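Print this page | E-mail this page

We use cookies to keep this site running and to remember your settings. By continuing you agree to their use. OK

# Kinden Fuse Set

README, last revised 6/29/22

Welcome, and thank you for taking an interest in what must be one of the humbler collections on the Pikness pages! Kinden is a set of short recordings and still pictures of blade fuses and the holders they go into – the little plastic-bodied fuses you find in cars, boats, campers and garden tractors, with two flat metal prongs at one end and a colored body that you pinch between finger and thumb. If you have ever lain upside down under a dashboard looking for the one that blew, you already know most of what you need to know to use this set.

## What is in it

There are 300 sessions altogether. A session starts with a fuse holder and a few loose fuses on a table and covers one job: putting fuses in, pulling them out, swapping one color for another, or clearing the table at the end. The sessions are sorted into 5 folders by the kind of job, and every folder has a plain text file listing what was put out at the start.

The small parts come from a mixed assortment box bought from Mladenović, an auto parts counter that has been very patient with us. We went back in October for more, having lost a good many under the radiator (the clear ones especially, which vanish the moment they touch a floor).

## The holders

Most sessions use a block type holder, the sort with a flat base that screws down to a panel and a row of slots standing up on top. We like these because the slots are easy to tell apart and the block sits flat without being fastened. A few sessions use in-line holders on a bit of wire, and those are harder work, as the wire has opinions of its own about where the holder should point.

Slots are numbered from left to right with the mounting hole at the left. If a block has a hole at each end we put a dot of paint by one of them, and that end counts as left. Zsófia Győri went through all the old notes and made them agree with this, which took her most of a week, so please do keep to it if you send us additions.

## Colors and ratings

Fuse color follows the usual scheme for blade fuses, and we write the color down first and the rating after. Yellow is 20 amps and green is 30, to give the two that people mix up the most. Purple is the 3 amp one, and it is the color we get the most letters about, as plenty of folks have never come across it in their own car. In the lists you will also see "violet" in the older entries. It means the same thing.

None of the fuses was ever wired to anything. Please don't take the layouts as advice on what goes where in your vehicle – the chart in your owner's manual is the only one to go by!

## The tables

Three table colors were used, and you will find the color in the session list. Yellow is cheerful and shows up black holders beautifully, though it is less kind to the yellow fuses, so we held back on those for the yellow table sessions.
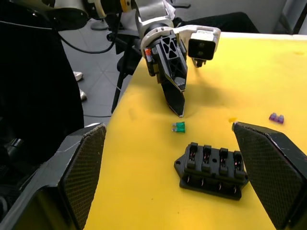 *Four-slot block on the yellow table, with a green and a purple fuse lying loose.*

## Known problems

- Session 24 is listed with a red fuse that should read brown.
- Small marks on the table tops come and go between sessions. We wiped them down when we remembered to.
- Fuses lying on their sides can hide the number on top, so the rating in the list was taken from the box and not from the picture.
- The micro size fuses are under-represented. We only had the one packet.

## Using it and getting in touch

You are welcome to use Kinden for teaching, study or your own tinkering, and we only ask that you mention the set by name. Corrections are very gladly received. Bienvenido Pascual looks after the lists and answers the mail, usually within a few days, and he would particularly like to hear from anyone with a good way of storing loose fuses by color, the present system being jam jars.

---

Related items

- Juslow Terminal and Connector Set
- Kinden: session lists by table color
- Bulb sockets, small (in preparation)
- Pikness: how to send us a correction

Print this page | E-mail this page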